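Surface-mounted Schuko sockets: notes after moving the bench supply

The old supply on the workbench was a six-way strip screwed to the back leg. It worked, but the strip faced down, the switch collected metal dust, and every plug had to be found by feel. In October I took it off and started over with single surface-mounted sockets. These notes are mostly for Wing-sze Sin, who is about to do the same in her garage and asked which parts I would buy again.

Scope first. I am in Germany, so this is 230 V with Schuko plugs, and the new circuit was run and tested by an electrician. My part was choosing the housings, deciding where they go, and fixing the empty boxes. If you are not qualified where you live, stop at the same point.

Why surface-mounted

The wall behind the bench is a hollow panel with 50 mm of depth on paper and less in practice, once the insulation is allowed for. Flush boxes would have meant cutting it. A surface housing needs screws and a cable entry. It sticks out into the working area, and that is the price. I have caught a sleeve on one of them twice. Rounded corners help a little.

I looked at housings from two ranges, Jusora and Ramar. The Jusora base has slotted fixing holes, so a box that ends up crooked can be turned a few degrees before the screws are tightened. The Ramar base has plain round holes and has to be drilled right the first time. The Ramar has more room inside for the conductors. I bought the Jusora, and I would do so again for a wall that is not flat. On a good flat wall I would take the extra room.

The cover

On this type, one center screw between the two pin holes holds the cover. Undo it and the front comes away, exposing the terminals, so the circuit has to be dead before the screwdriver goes anywhere near it. Dead means switched off, locked off, and checked with a two-pole tester that has itself been checked on a known live point. A non-contact pen is not enough.

Tighten the center screw by hand. The cover is plastic, and overtightening bows it slightly inward around the well. I did this to the first one and had to replace the cover. The symptom was a plug that rocked when seated.

Polarity and orientation

A Schuko plug goes in either way round, so there is no correct up or down for the user. With the pin holes side by side, the earthing contacts are at the top and bottom of the well. An angled plug then sends its cable up or down. With the holes one above the other, it sends the cable left or right. Above a bench I want the cable leaving sideways. At the end of a row, down is better. Decide before the boxes are drilled, and try it with the plugs you use most.

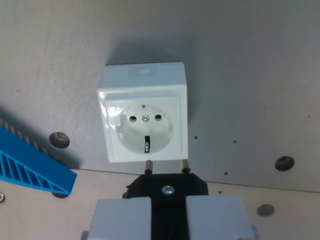
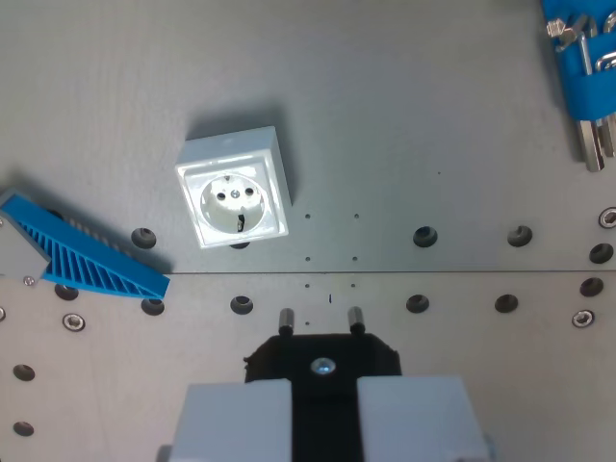

White surface-mounted Schuko housing, pin holes side by side and the center screw between them.

Plug fit

New contacts are stiff. The first few insertions took more force than I expected, and all of that force goes into the wall fixings. With hollow-wall anchors this matters. I used two anchors per box to begin with, and after a week one box had a visible gap along its top edge. It now has four. Pulling is worse than pushing, since most people pull at an angle. Hold the housing with the other hand for the first few weeks.

The plug has to line up before it is pushed. If the pins are tilted in relation to the holes, they land on the floor of the well and scratch it. The scratches are cosmetic, but they tell you the socket is at a bad height. My first test position was 253 mm above the bench top, measured to the center of the housing. From a standing position I was looking down at the well and missing the holes. I raised the row to just below shoulder height and the problem went away. Cables now hang in front of the panel, so I added hooks.

Spacing

Plugs are wider than you remember. The straight ones are fine, but the power supply for the Clindix lamp is a block that covers its own socket and part of the next. I left a hand's width between housings. Ka-ming Lau put his in tight three-way frames and now runs an extension lead from one of them, which defeats the purpose.

Cable entry

Bring the cable in from below if there is any chance of liquid running down the wall. Cut the entry to the cable size and no larger. These are indoor housings with no splash rating, and mine are well away from the sink. For anything near water, buy the version with a hinged lid and seals and check the rating printed on it.

Parts used

3 single surface housings, white
Hollow-wall anchors, four per housing
Conduit, 20 mm, with clips
Janjua cable hooks, one packet

Still to do

The end socket by the drill press has no label. I want the circuit number on every housing, and the label tape I have peels off glossy plastic within a few days. Oi-ling Tam suggested wiping the surface with alcohol first, which I have not tried. The old strip is in the drawer with the cord cut off. On Saturday I am fitting the last two conduit clips, and then the bench goes back against the wall.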